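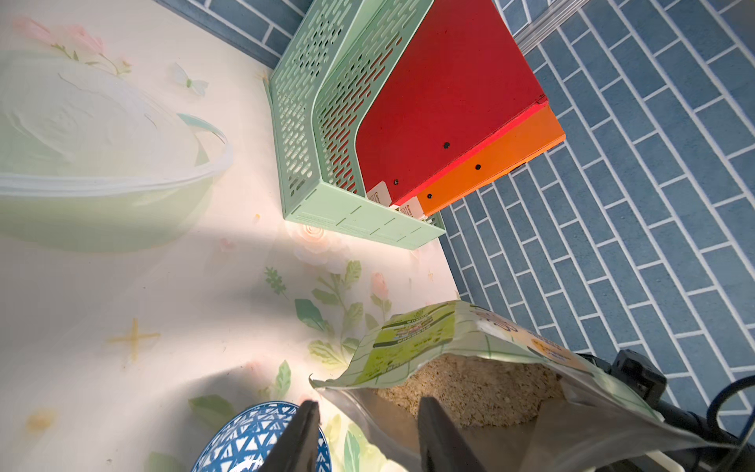 Fig. 1. Work table with floral cover, pale-green basin and mint-green perforated basket.

Household Storage and Sorting, Unit 8
Handout: Does a container make anything tidier?
Notes by Dzifa Gyamfi, for the Gruvcombe evening course

Reading before class: the Opoku chapter on open storage. Skim the Breter pamphlet too, but keep a pencil handy, because half of its claims come with no evidence at all.

1. The usual claim

Most home advice says that if you buy a container, order will follow. The Breter pamphlet puts it in its first paragraph and never comes back to defend it. I have taught this unit for several years and I still don't see why it gets repeated so often. A basket gives things a boundary. It does not sort them, and it does not tell anyone in the house what belongs inside it.

Look at Fig. 1 with that in mind. The basket has a red box and an orange box in it, and both stick out well past it. Would you say those boxes have been put away? Some of last term's group said yes, since they are in a container. Domingo Villalba said no, and argued that a thing is put away when you could set something else down next to it without moving it first. I lean toward his side, though his test is a strict one and my own kitchen would fail it.

2. Basin or basket

These two get treated as the same item in a lot of checklists. They shouldn't be.

Basin: solid sides, holds water, wipes clean. Poor for anything damp that needs air. Small items slide to the bottom and stay there.

Basket with openings: lets air through and lets you see a little of what is inside. Poor for anything that leaks or sheds crumbs. Thin handles and cords poke through the openings and catch.

Opoku adds a third point, that people fill a see-through container more carefully because the contents show. I would like to believe it. The chapter offers one household survey, with 987 replies, and every reply is people describing their own habits. People describing their own habits are generous. Treat the point as a guess until you have watched it happen at home.

3. Fit

Long or flat-sided boxes are hard on small baskets. If the box is taller than the basket, most of the weight can end up above the rim, and the whole thing wants to tip. The standard fixes:

Lay the box flat on a shelf and skip the basket.
Use a deeper basket with a wide base.
Stand the box against a wall, with the basket in front as a stop.

The third is popular and I don't think much of it – it works until somebody needs the basket.

4. The table as a storage place

A table is a work surface. Once a container sits on it for more than a day, it has become a shelf, and you have lost that much table. The Celthorpe method (see the class reader) allows a "holding zone" at one end. In my view a holding zone is a pile with a nicer name. If you want to try it anyway, set a time for clearing it, 9 p.m. or whatever suits the house, and write down whether you kept to it.

Patterned covers deserve a word. They hide crumbs and small stains, and they also hide small parts. A pin or a bead on printed flowers is easy to miss, and strong sunlight across the cloth makes it harder still. For sorting anything small, put down a plain tray or an old white towel.

5. Labels

The two boxes in Fig. 1 carry small white labels low down. Ask of any label: can I read it from where I will be standing? Tiny print is fine for a parts number. It is no help to a person looking for the right box. Large letters on masking tape beat most of what the stores sell for this purpose.

6. Home exercise

Pick one container in your house. Empty it completely and list what was in it. Then leave it empty for 21 days and put its contents wherever they seem to go. At the end, note which items you looked for and could not find, and whether you missed the container at all. Keep the write-up under 1000 words. Sketches are welcome.

Please don't buy anything for this exercise. Bring your list to the next meeting even if you gave up partway, and mark the day you stopped.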